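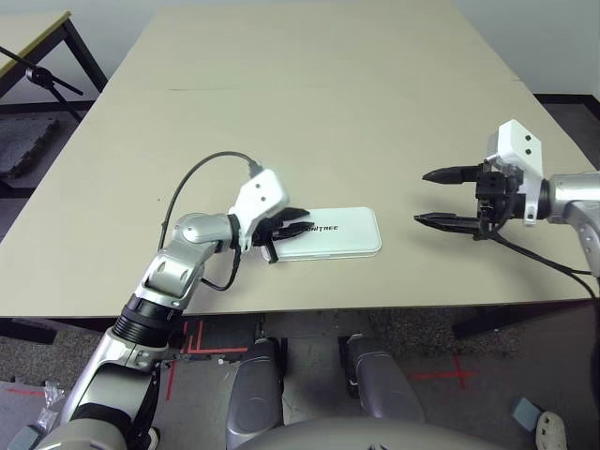

Fig. 1. Left gripper closed on the box, right gripper open.

Home | Modules | Handouts | Timetable | Contact
Filed under: Laboratory Safety, Two-Arm Handling

Handout 4: The Early Release Fault

This handout concerns a fault recorded during the box handling exercise in July. Students are required to read it before their next laboratory session. The exercise was supervised by Sumeya Hailu and the log was prepared by Velimir Softić.

1. The fault

The task requires one arm to hold an object while the other approaches, takes hold and signals that its grip is secure. Only then may the first arm release. In the recorded fault the first arm released before the second had closed. The box fell to the table and slid over the near edge. No person was hurt. The supervisor pressed the stop button and the session was suspended.

2. What the log shows

The exercise had been run 723 times without a drop. Of those runs, 538 used the original Gevico control program and the remainder used the revised version. In the revised version the signal "grip secure" was sent when the fingers had been told to close. It should have been sent when the force reading confirmed contact. The two moments were 168 milliseconds apart. On most runs the delay did no harm. On the run in question the second gripper had paused to correct its position, and the first did not wait.

3. Points for discussion

A command is not evidence that an action has been carried out. Students should find every place in their own program where one is treated as the other. They should also consider what the arm ought to do when no reading arrives. The laboratory rule is that it keeps hold and stops moving.

The same rule applies to work with the open case and marker, where the opening of the fingers must be confirmed before the arm descends.
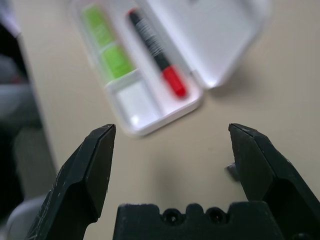 Reet Venckus has objected that keeping hold is not always the safe choice. If a hand or sleeve is caught, she writes, a gripper that refuses to let go makes matters worse, and the rule ought to say so plainly.

The objection is accepted. The rule covers loss of signal only. When the stop button is pressed, supervisors must follow the release procedure on the bench card.

4. Before the next session

Read section 19 of the Dromarus manual and bring a marked copy of your own handover code.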